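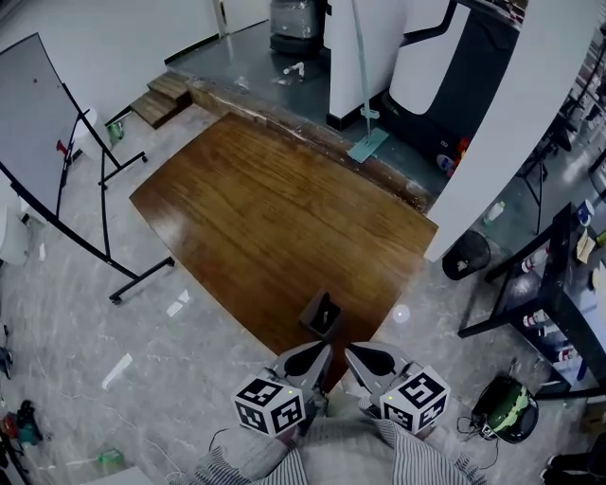

Mervyn Inskip wrote:
Don't oil it again until you know what finish is already on there. If it's a hard lacquer the oil just sits on top and goes gummy.

slabhead36 wrote:
Fair enough. For those who missed my first post, it's the big brown board that's been lying on the floor below the platform at our hall. Reddish grain, glossy, edges not quite square. I want it as a low table top for the reading corner. The steps and the platform edge are a separate job, the wood there is pretty worn.

Rozália Vávra wrote:
Drop of water somewhere it won't show, leave it ten minutes. If it beads up the finish is sound and you can leave the colour alone. I'd only scuff it with 600 and put a coat of Cetham over the lot.

kettle_on wrote:
600 is too fine if he wants the new coat to grab. Start at 320.

Rozália Vávra wrote:
Not for a light scuff on gloss. I've done two table tops with 600 and neither has lifted.

kettle_on wrote:
We'll disagree on that one then. What's going under it for legs?

slabhead36 wrote:
Was looking at the Brerker hairpins or the square Nilten frame. The frame costs a fair bit more but kids will be leaning on this.

Mervyn Inskip wrote:
Frame. Hairpins wobble on anything that wide. And slot the screw holes so the board can move across the grain, or it'll split on you come winter.

slabhead36 wrote:
Hadn't thought of that. Does it matter that it's been flat on the floor?

Mervyn Inskip wrote:
Might do. Lay a straight edge across both ways before you buy anything. If it's cupped, stand it on battens for a few weeks so air gets to both faces.

kettle_on wrote:
Seal the underside as well, whatever grit you end up using.

slabhead36 wrote:
Will do the water test tonight and check it for cupping. Anyone know if Cetham comes in satin? I'd like a bit less shine - the gloss shows every fingerprint.

Rozália Vávra wrote:
It does, same size tin. Stir it well, the flatting stuff sinks to the bottom.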